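Varmont Two-Arm Tabletop Station
Set-up and Operating Guide

Section 7. Recovery After a Protective Stop

7.1 Purpose of this section

This section describes the steps to follow when one or both arms of the station stop during a task and do not resume. It applies to stations with two arms mounted on the side rails of the table frame. It replaces the recovery page supplied with earlier copies of this guide, which allowed the arms to be restarted without a homing check. That page must be removed from any binder kept at the station.

The most common form of the fault is a loss of position in one arm after its cable has been pulled or has caught during a long reach. The arm holds its last posture and the operator screen shows code 147. The other arm may continue to move for a short time before it also stops. Operators must treat both arms as live until the power has been switched off at the supply.

7.2 Before you begin

Recovery may be carried out only by a person who has completed the operator training in Section 2. A second person must be present in the room and able to reach the emergency stop.

You will need:
The station log
The rail key supplied with the frame
Cable ties of the reusable type
The layout card for the task in progress

CAUTION: Do not push, lift or turn an arm by hand while power is on. An arm that appears still may be holding a load at its joints and can move without warning when the fault is cleared.

CAUTION: When power is removed, a raised arm may drop. Support the forearm from below, with your hands clear of the gripper and the elbow joint, while the second person operates the switch.

7.3 Making the station safe

1. Press the emergency stop. Confirm that the operator screen shows STOPPED for both arms.

2. Write down the code, the name of the task and the step at which the arm stopped. Do this before clearing any message. The code is not kept once power has been removed.

3. Note which arm stopped first. If you did not see the stop, enter "not observed" in the log. Do not guess.

4. Support any raised arm as described in the second caution above. The second person then switches off the supply.

5. Wait 5 minutes before touching any motor housing or connector.

6. Keep all persons outside the work area other than the two carrying out the recovery.

7.4 Checking the cables

1. Follow each arm cable with your eyes and then with your hand, from the gripper back to the base plate. Look for flattened sections, cuts in the outer cover and ties that have slipped.

2. Check that the cable has enough slack for the longest reach in the task. A cable that is tight at full reach is not acceptable, even if the arm completed the task before the fault.

3. Check that no cable lies between a moving joint and the frame.

4. Follow the cables from the base plate to the floor. Any loop that could be caught by a foot or a chair must be gathered and tied.

5. If a cable is damaged, stop here. Attach a DO NOT USE tag to the supply switch and report the fault as described in 7.8. Damaged cables must not be taped and returned to service.

NOTE: On the stations at Stomden, most repeat faults have been traced to ties placed too close to the elbow. Ties should be at least 100 mm from the center of any joint.

7.5 Checking the arms and base plates

1. Using the rail key, check that each base plate is tight on its rail. If a plate turns or slides under hand pressure, the arm must be realigned under Section 4 before you continue.

2. Open and close each gripper gently by hand with the power off. Both fingers should move evenly and without grinding.

3. Remove any object still held in a gripper and place it outside the reach of both arms.

4. Clear loose parts and tools from the frame and from the floor beside it.

7.6 Restoring the task layout

The arms return to stored positions. They do not search for an object that has been moved. A small error in the placement of the tray or of an item on it can cause a gripper to strike the item on the first motion after a restart, and this may be reported as a new fault.

1. Place the tray at the far end of the table, centered between the two arms.

2. Set out the items in the order given on the layout card. Place the taller items at the rear of the tray first, then the shorter items, then those at the front.

3. Place any item that belongs directly on the tabletop. In the candlestick task this is the artificial plant, set in front of the tray.

4. Leave the near part of the tabletop clear.

5. Compare the table with the layout card from the operator position. The second person should make the same comparison separately.
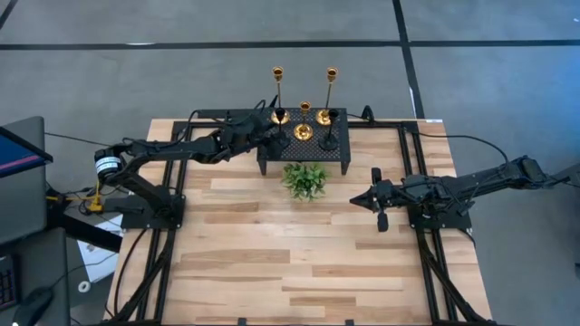

Figure 7-2. Candlestick task, both arms extended toward the tray.

NOTE: In this task both arms work at long reach. Take particular care with step 2 of 7.4 before restoring power.

7.7 Restarting

1. Confirm that both persons are outside the reach of the arms. Announce the restart aloud.

2. Switch on the supply and release the emergency stop.

3. Select HOME, LEFT ARM. Wait until the motion is complete before selecting HOME, RIGHT ARM. Do not home both arms together.

4. Run the task at reduced speed for 4 full cycles. Keep one hand at the emergency stop throughout.

5. If code 147 appears again during these cycles, switch off the supply and do not attempt a second recovery. Tag the station and report the fault.

6. If all cycles are completed, return the station to normal speed and sign the log.

CAUTION: Never clear a fault by switching the supply off and on in quick succession. The arm may restart with a false position and move at full speed toward the table or the other arm.

7.8 Reporting

All protective stops must be entered in the station log, including those cleared on the first attempt. Reports from the Stomden and Plelow sites are sent to Cinzia Longo, Equipment Safety, with a copy of the log page. Stations serviced under contract by Navarro must also be reported to the Navarro service desk before the DO NOT USE tag is removed.

The tag may be removed only by the person who signed it or by Equipment Safety.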